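Starnarby Community Help › Teleoperation and Hand Guiding

Folding task: should we keep demonstrations in which the operator corrects a mistake?

Posted by Tania Karunaratne
Mon 12 November

Our group is preparing a set of remotely operated demonstrations for a garment folding task. The garments are trousers and jeans, and the work surface is a bed covered with a sheet. Operators control both arms from a separate station and view the work through the head camera. To date we have recorded 2,145 demonstrations, all of them logged in Preron.

Our written procedure states that an episode must be discarded if the operator drops a leg of the garment or has to repeat the second fold. Under this rule we lose a considerable share of each session, and new operators lose the most.

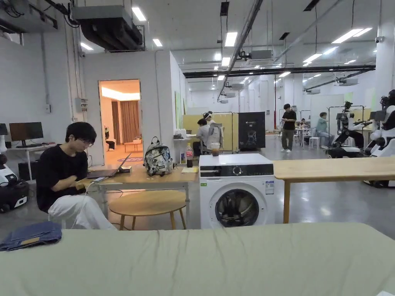
The difficulty is that the policy trained on the clean episodes performs acceptably until the first error. Once a trouser leg slips, the arms continue with the remaining motions as if the fold had been completed. I would be grateful for advice on two points. Should episodes containing a correction be retained? If so, should the mistake itself be removed before training?

ferreira_p

Retain them. A policy that has never been shown a slipped garment has no basis for recovering from one. In our own work on towels, we kept every episode that ended in an acceptable fold, regardless of what occurred along the way, and the stalled attempts became much less frequent.

With regard to your second point, we recommend marking the correction instead of cutting it. Have the operator press a pedal or key when the recovery begins. During training, the frames leading up to the mistake can be given a lower weight, while the recovery is kept in full. If you cut the mistake out entirely, the arm positions will jump between one frame and the next, and the policy may attempt to reproduce the jump.

Please also consider recording a separate group of recoveries. Start with the garment already half folded or twisted, and ask the operator to finish from there. We collected 73 of these in March and found them more useful than an equal number of full episodes – they are also quicker to record.

Episodes in which the operator hesitates for a long time should still be removed. Pauses teach the arms to wait.

Drallorum

Agree with the above. Check your camera delay as well. New operators often drop things when the picture lags behind the arms.

mk_bench

We discard everything that is not clean and have had no problems. We have 3,473 episodes, however, and the part is rigid and sits in a fixture, so this may not apply to cloth.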